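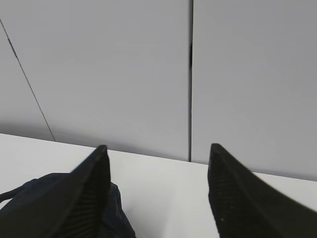

Cloncombe, August

To all members of the garment-floor list:

This message answers the points raised by Hawi Hailu on behalf of the second shift. Her message is quoted in part so that those who joined the list recently can follow.

> Several of us on the folding tables have asked what will happen to our hours once the two-finger grippers move from the trial bench to the main line. We have been told that the machine will take the dark items first. We have not been told who will stand next to it, who will be called when it stops, or whether those calls count toward the piece rate. Some people with 11 years here learned of the trial from the notice by the time clock. We would like an answer in writing.
>
> Hawi Hailu, second shift

The management of Dikum has reviewed these questions with Kiros Kassa, floor supervisor, and Wondimu Alemayehu, who is responsible for the trial. The position is as follows.

1. Hours. No scheduled hours will be reduced during the trial period of 3 months. Of the 56 employees on the folding tables, up to 11 will be asked to rotate through the gripper bench. Rotation is by sign-up, and no one will be assigned to it without consent.

2. Pay. Time spent at the bench will be paid at the average of the employee's own piece rate over the previous pay period. Stoppages, restarts and calls for assistance are included in that time. This applies to both shifts.

3. Duties. The bench operator lays each item on the white table, watches the pick, and records any item that is missed or dropped. Dark fabric remains the first category under trial. Pieces with straps or loose ends are to be logged separately, as Mr. Alemayehu has asked for these records before any change to the line is considered.

4. Safety. Hands must be kept away from the table while the gripper is powered. The bench operator may stop the machine at any time and does not need a supervisor's approval to do so.

5. Training. Eldana Demissie will lead the sessions in the Vomau room at the start of each shift. Attendance is paid. Employees who do not plan to work at the bench may also attend.

Management accepts that the trial should have been announced on this list before the notice was posted. Future notices will be sent here first.

No decision has been made about the main line. The bench records will be shared with both shifts before one is made. Questions may be sent to the list or given to Mr. Kassa in person.

Garba Nwosu
Office of Personnel, Dikum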